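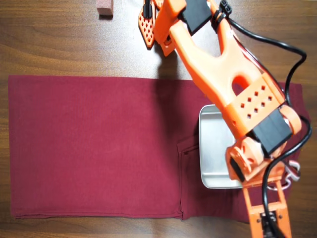

一通电话，一位接得住的人

到伯恩伍德（Bornwood）那天晚上，我已经坐了一整天的车，手机只剩一点电，预订邮件怎么也翻不出来。我站在站前的电话亭旁边拨了酒店的号码，准备好听一段音乐，再按一串数字键。结果铃响第二声，一个女声接了起来：“格鲁内尔，我是阿妮塔，您到车站了吗？”

我当时真想在街上鼓掌！

格鲁内尔（Grunell）是家老酒店，76间客房，外墙谈不上气派，电梯慢得可以读完半份报纸。可我这几年住过的地方里，没有哪家的电话接得比它更让人舒服。第二天一早我就去前台打听，能不能让我在总机房坐上半天。他们居然答应了。

总机房在二楼走廊尽头，窗户朝着面包房的后院，清晨满屋子都是烤面包的香气。Anitha Salian坐在靠窗的位置，对面是Tamás Fodor，一个说话慢条斯理的高个子，能用四种语言道早安。他们手边各有一本横线本，客人说过的事随手就记：几点的火车，要不要低楼层，孩子对什么过敏。换班时本子一推，下一个人接着看。我问为什么不直接录进系统，Tamás说系统也录，晚些时候录，通话的时候他不想让客人听见键盘声。
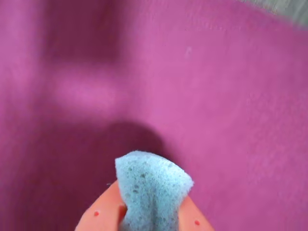
这个细节我喜欢得不得了。后来我留意了一下，他讲电话时确实两手都不碰键盘，身子略微前倾，好像对方就坐在桌子那头。有位老先生打来问停车，问完又讲起他三十年前在这里办婚礼，Tamás一直听着，中间只插了一句：“那时候的舞厅还在一楼吧？”老先生高兴坏了，当场把原本订的一晚改成了两晚。

主管Shagufta Jafri是这套做法的推动者。她来之前，酒店用的是佐尔特诺夫（Zoltenov）的语音菜单，来电者要过好几道选项才能碰到真人。她上任后调出一月份的记录，那个月一共1322通来电，她带着两个同事，一通一通地听，连着听了好几个星期。

“听到后来我会对着耳机喊：先生，别按三，按三又回去了！”她一边说一边笑，笑得茶都洒了出来。

听完之后，她把菜单整个停掉，把总机的人手从2个班次重新排过，傍晚客人集中到店的时段多放一个人。她还给新人定了一条规矩：头60秒里不许提任何政策。退订条款、押金、入住时间，统统往后放，先弄清楚对方人在哪里、急不急。Kwame Dogbe刚来的时候觉得这太难了，因为他在上一份工作里背熟的开场白全是条款。现在他负责带新人，第一课就是让他们拎着箱子走到车站，再打电话回酒店，自己当一回又累又饿的客人。下雨天也照走。

也有应付不过来的时候。我在的那个上午，附近的蒙特斯（Montes）会展中心临时改了闭馆时间，三条线同时亮起来，Anitha只好跟其中一位说稍后回拨。她把号码写在本子上，画了个圈，十来分钟后真的拨了回去，先道歉，再问对方刚才说到一半的那件事。那件事是枕头。 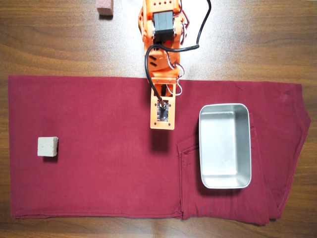
木桌上平铺着一块深红色布料，布上右侧可见金属托盘。

常客Trevor Gauthier每年春天都来住一阵，我在早餐厅里跟他拼了桌。他跟我抱怨热水来得慢，抱怨走廊的地毯，抱怨咖啡（我倒觉得咖啡很不错），抱怨了整整一片吐司的工夫。我问他那为什么还来。他想了想，说有一年他母亲病重，他半夜打电话取消行程，接电话的人没有问他订单号，先问他路上有没有人陪。

后来我把这件事讲给Shagufta听，她马上去翻旧排班表，想查那晚是谁当班。表没找到，她说周转箱里可能还有一批，下班后再去翻翻看。

离开那天，我又在车站给他们拨了个电话，说围巾好像落在房间了。Tamás接的，请我别挂，自己跑上楼去看。围巾搭在椅背上，他问我是寄过去，还是等我下次来拿。

我说，下次来拿。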